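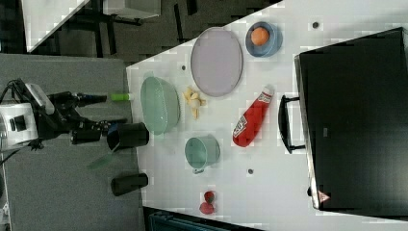 Haduta opens up its bench care routine for tabletop arms

BREMSTEAD – I'm Amber Bainbridge, I look after the arms at Haduta, and this May we're putting our whole bench care routine online for free. I get to write the press release because I'm the one with grease on her sleeves!

The routine grew up around Gosling, our kitchen-task cell. Gosling is a black arm with a two-finger gripper, and it spends its days picking up cups, plates and toy food. That's easy work on paper, but 200 grasps a shift is hard on fingertips, and a finger that has crept a hair out of line will start dropping mugs long before anything shows up in the log.

So we start every morning at 9 with the fingers. Wipe them, close them slowly on a feeler strip, check both tips touch at the same moment (if they don't, loosen the two screws on the lower finger and go again). Then we trace the cables back to the base by hand with the arm powered down – snags love to hide behind the housing. Last comes a test run with a cup, a bowl and something awkward like a ketchup bottle. The whole thing takes 40 minutes if you don't stop to chat, and I usually do.

"We used to swap fingers when they broke," says Sheila Fairclough, who runs the lab. "Now we swap them when Amber's chart says so, and I sleep better."

The download has the checklist, the wear chart and Rocío Tamayo's drawings for the alignment jig, which you can print yourself. Questions about the jig go to Rocío, everything else comes to me at the Haduta front desk in Bremstead.

40 shares
2 comments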